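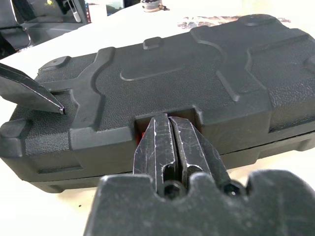 Moulded carrying case, closed, on the bench top. The latches sit in pockets along the front edge.

Case checks: new interval from March

The hard cases in the Wollomach store move to a fixed inspection interval next month. Each case will be checked after every 20 loans, or every 22 weeks if it goes out less often than that. The previous arrangement, a check on return if damage was reported, let worn latches through.

The check covers four items: latches, hinge pins, seam and foam. Latches fail first. Grit collects in the recessed pockets and stops the catch from seating fully, so the lid can feel shut with one side only part engaged. Clear the pocket with a dry nylon brush before closing. Do not oil the latch. Oil holds the dust and makes the fault worse.

Run a fingertip along the seam between lid and base. A gap on one side only usually means overfilled foam. Scuffs on the ribs and corners are cosmetic and need not be logged. Cracks at a corner must be, whatever their length.

Replacement latches are held at Pevton in bags of 5. Fitting needs a pin punch and a small hammer. Rullby will continue to deal with hinge repairs, and cases sent there should be empty, with the loan tag left on.

Any case past 2,000 loans is withdrawn regardless of condition. Log sheets go in the tray by the store door by 4 pm on the day of the check.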